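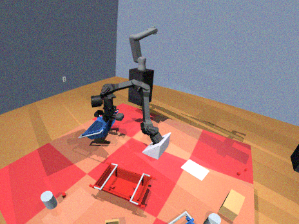 Planned cell in simulation: pedestal robot on the checkered mat, blue tray held in the left gripper, red tray on the floor.

Pre-purchase safety checklist, handling cell, Darkholm site
Reading time: 2 min

Filled in by: Guilan Xu
Checked by: Weidong Jia
Date: Dec 7, 2023

Marks: OK = accepted, OPEN = must be answered before we sign the order, N/A = does not apply.

1. Reach of all arms compared with the walls - OPEN
The raised arm ends high, against the right wall in this view. Please ask Ondow for the full reach drawing. If the arm can touch the wall, we need to move the pedestal or buy the software limit option. The option is not in the budget now.

2. Pedestal fixing - OPEN
The quotation says "floor mounting by customer". Jianhua Yan must confirm who pays for the anchors and the drilling.

3. Power outlet - OPEN
In the model the outlet is low on the left wall. The cable should not cross the walking path. I have put 40 dollars for a cable cover, please correct me if it is too little.

4. Floor - OK
The model has a plank floor with the mat on top of it. The real room has concrete, and Zihan Xu has checked the load. For the mat we should take one with beveled edges, so people do not trip.

5. Grippers - OPEN
One gripper holds the blue tray tilted, another is pressing on the top of the white wedge. I did not find the maximum closing force in the offer. Also we need one spare set of finger pads in the first order, 38 dollars each set.

6. Trays with handles - OK
The red tray has two white handles standing up, on the short sides. Yiran Lei agrees with this shape. Same shape to be ordered for the real cell.

7. Small parts on the floor - OPEN
White cylinders and a tan block are placed directly on the mat. For the real cell I would like a low table. It was in the November plan and then removed, I don't know why.

8. Guarding and emergency stop - OPEN
I see no fence in the model. Dirnen offered the light curtain for 3,127 dollars, delivery 19 working days. Weidong's comment: do not cut this line to save money, cut the second spare controller first.

9. Operator training - OK
Included in the price, one day on site.

10. Hazardous materials - N/A

Result: order not released. Open points go to Jianhua, and the list comes back to me for a second check.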